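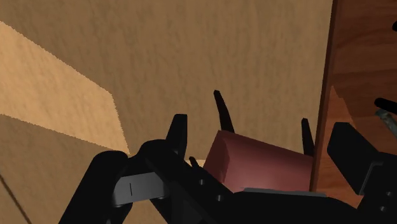
A shared workshop in Gririnley has spent the winter building a two-armed robot to sort and put away small parts, and most of that work has so far been done on a computer. The group, which rents a unit on the Luscombe estate, wrote its own simulation of the bench before buying any motors. In the current version the gripper is matt black with pointed fingers, and the test piece is a plain dark red block, set near an upright panel with a wood-grain finish. Members say the simple shapes keep the program quick enough to run on the workshop's older machines.

The project is called Birell. It began in July last year, when the workshop was looking for something that people with different skills could share. Woodworkers took on the stand, two members who repair radios took on the wiring, and the rest divided up the drawings and the code. Meetings are on weekday evenings and one Saturday a month.

The money spent so far comes to £285. Of that, £199 went on a second-hand 3D printer, and the remainder on filament, screws and a box of bearings. Motors for the first arm have been ordered and will be paid for separately from the proceeds of the workshop's spring sale.

The job the robot is meant to do is a modest one. The workshop keeps its fixings and offcuts in open trays, and these get mixed up during the week. Birell is supposed to pick up one item at a time, work out which tray it belongs in, and put it there overnight. For now the group is using blocks only, and screws will be left until much later.

The fingers have taken up the most time. The first drawings had flat pads, like a pair of pliers, and in the simulation these tended to push a block along the bench before they closed on it. The narrower fingers were drawn in January and have been changed several times since. Some 46 versions are stored on the workshop computer, many of them differing only in the angle of the tip.

A printed copy of one finger has been fitted to a hand-turned test rig and used to lift blocks of pine and beech. It held the pine well. The beech slipped when the rig was tilted, and the group is now trying a thin rubber sleeve over the tip. The sleeve is not yet in the simulation, where friction is set by a single figure for every surface. Changing that is next on the list for the people writing the code.

Shadows are another matter still to be sorted out. The simulated light leaves saw-toothed edges on the surface of the bench, and the group would like these smoother before it uses the pictures to teach the robot to recognise parts. A higher shadow setting cures most of it but slows the program down badly. One suggestion is to leave the better shadows switched on overnight and collect the pictures in the morning.

Ghauri, a joinery firm two doors along, has given the workshop a length of worktop for the real bench. It has been cut to size and is waiting for its legs. The first arm will be bolted to it once the motors arrive, and the second will follow if the first can move a block from one tray to another without help.

The drawings are kept in a folder at the workshop and can be copied by anyone who wants them. The group plans to put the files online when the finger design has settled, along with a parts list and notes on wiring. Visitors can see the test rig and the simulation at the monthly Saturday session, which runs from ten until one. There is no charge, but under-16s need to bring an adult. Parking on the estate is limited at weekends and the workshop asks people to use the spaces by the main gate.

April 12, 2018

Print this story | E-mail this story

Contact us | Copyright Gririnley News. All rights reserved. | Back to top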